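Flekthorpe Two-Arm Folding Kit - club and classroom page

I run the after-school robotics club at Drurley, and the Flekthorpe kit is what we've been building our season project on. You get two arms, both grippers, the cabling and the mounting hardware. Our project is T-shirt folding, which sounds so easy until you try it!
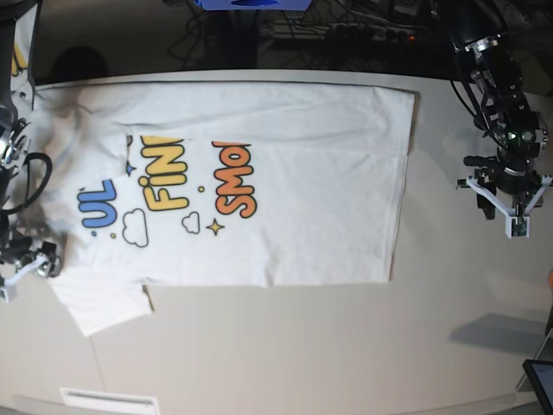
Club shirt on the table, an arm on either side.

The kids log every attempt, good or bad, and we're up to 1,282 now. Most were teleoperated, two students per run, one calling the moves and the other driving. We rotate after 10 tries (they get silly after that).
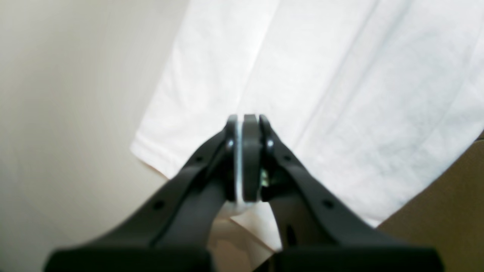 Fingertips are the part I get asked about most. The kit ships with a standard set and Nordin sells softer ones that bolt right on. Cloth is slippery stuff, and how a tip meets it matters more than motor power. The ones with a grey pad between slim black side plates are worth a good look before you order spares - my students drew their own version from them in October.

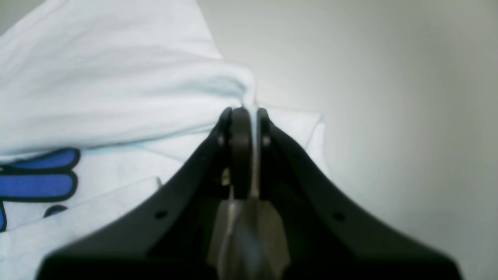

Joon-young Ok wrote in to ask whether a beginner group could manage this, or whether they'd be better off starting with blocks. Start with blocks, I'd say, for two or three meetings, then go straight to cloth. Ours got bored of blocks fast.

Setup takes us 40 minutes with the table already cleared. The Dristesex software runs fine on our old club laptop, though
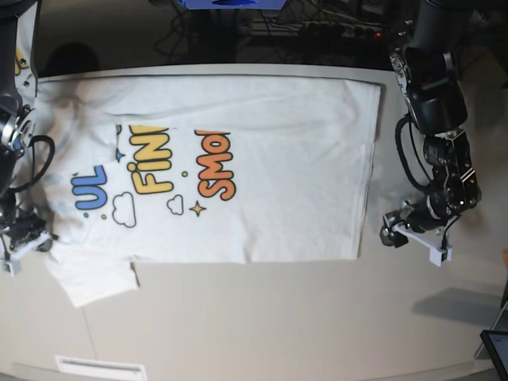 you'll want to save your arm positions before you shut down, or you'll be doing them all over again next time. Spare cables are sold separately. Get 2.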